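9/20/21

Vasthorpe. Prisel planner rebuilt after the merge. Grasp proposals on the green card holder still lean towards the spine, so I added a cost term for thin layers.

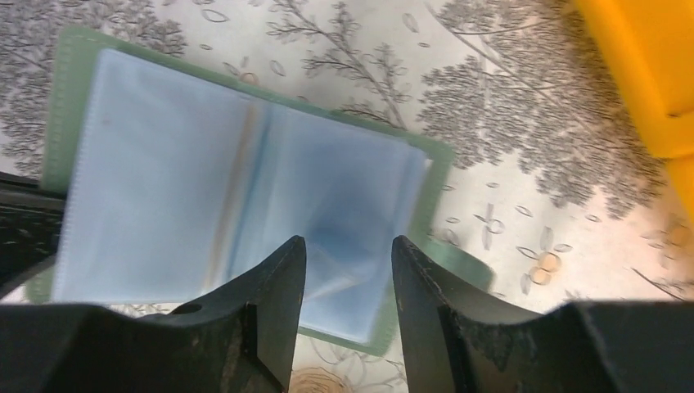
Wrist view, card holder open, sleeves empty.

Replay of log 197 shows the depth filter dropping clear plastic. Raised the hole-fill limit to 7 – no change in planning time.

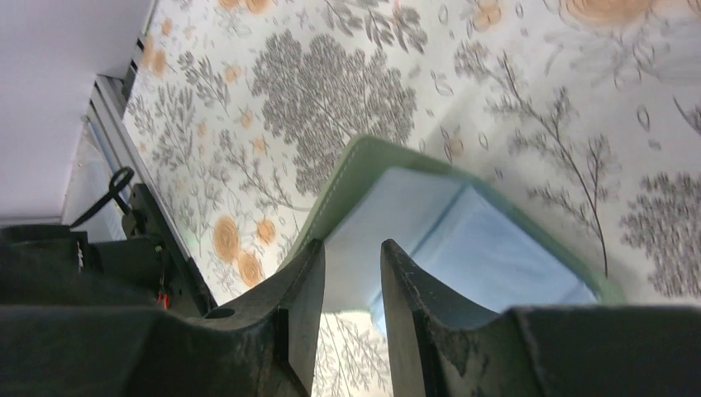
The segmenter runs before the filter now. It splits on colour edges, and a pale blue interior inside a green border comes back as two objects. Merge rule to write.

Drulatari sync is 3 frames behind on the fixed view. 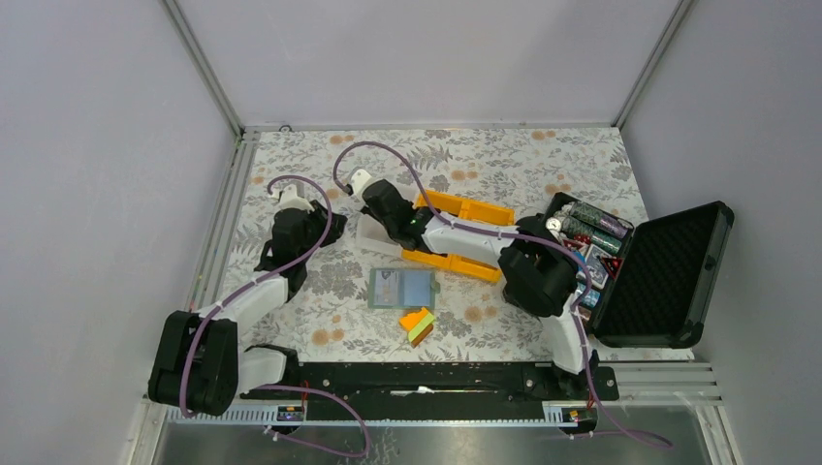
Offset goes in the config for now. Dambrauskienė branch tomorrow.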